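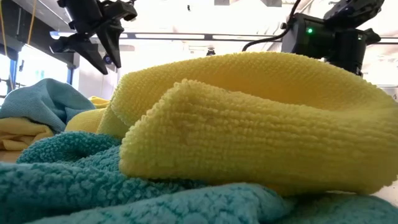
Figure 8.1 Two microfibre towels, yellow over teal. The teal one has the longer, shaggier pile.

Chapter 8
Loops, Tufts and Pile

I got interested in towels by way of a bad one. It was a bath towel, thick and very soft in the shop, and for its first few weeks at home it pushed water around my back like a squeegee. I was two years into teaching textiles by then and I couldn't have told you why it did that, which was embarrassing! So this chapter is partly the lesson I wish I'd had, and we'll come back to that towel in section 8.3.

So far we have dealt with flat cloth. You've met plain weave, twill and satin, and you've (I hope) unpicked enough scraps to see how the yarns go over and under each other. Pile fabrics start from the same place and then add something that stands up out of the ground cloth. If the extra yarn is left as a loop, we call it loop pile, and ordinary terry towelling is the one everybody knows. If the loops are sliced open you get cut pile, as in velvet and corduroy. Plenty of cloths have loops on one side and a cut surface on the other, and a few mix the two on the same face to make a pattern.

Get hold of some pile fabric before you read on. Anything will do - a flannel, a bath mat, an old dressing gown, a duster from under the sink. Bend it over your finger so that the pile opens up along the fold, and look at it under a hand lens. Can you find the ground cloth? Can you tell whether the ends are looped or cut? Write down what you think now, in pencil, and check it again when you reach the end of the chapter. 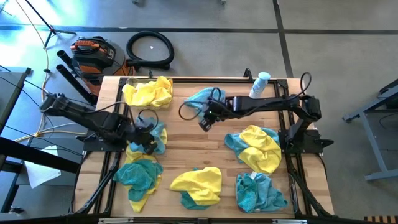 Fibre matters every bit as much as structure, and students tend to forget it once they get excited about loops. Cotton takes water into the fibre itself. Polyester hardly does that at all, so a polyester cloth has to hold water in the gaps between its fibres, and the finer the fibres, the more of those little gaps you can pack in. That is the whole idea behind microfibre. We'll do the sums in section 8.4, and they aren't hard.

For the practical work I've used three cloths all the way through, and I'll call them by the names on their labels. Gitero is a cotton terry, Carnetti is a cut-pile cotton velour, and Somboon is a knitted microfibre. The Plekberg rub tester in the workshop is set to 2,000 rubs for the first reading and 4,000 for the second. If you haven't got a tester, a nailbrush and a patient friend will get you a fair comparison, though I'd stop well short of those numbers.

One warning about softness. New towels are often sold with a softener on them, and it can stop water getting in. Wash every sample twice, without conditioner, before you test it. I skipped this the first time I ran the experiment and had to throw out all my results.

8.1 How a loop is made

A terry loom carries two warps. The ground warp is kept tight and the pile warp is left slack.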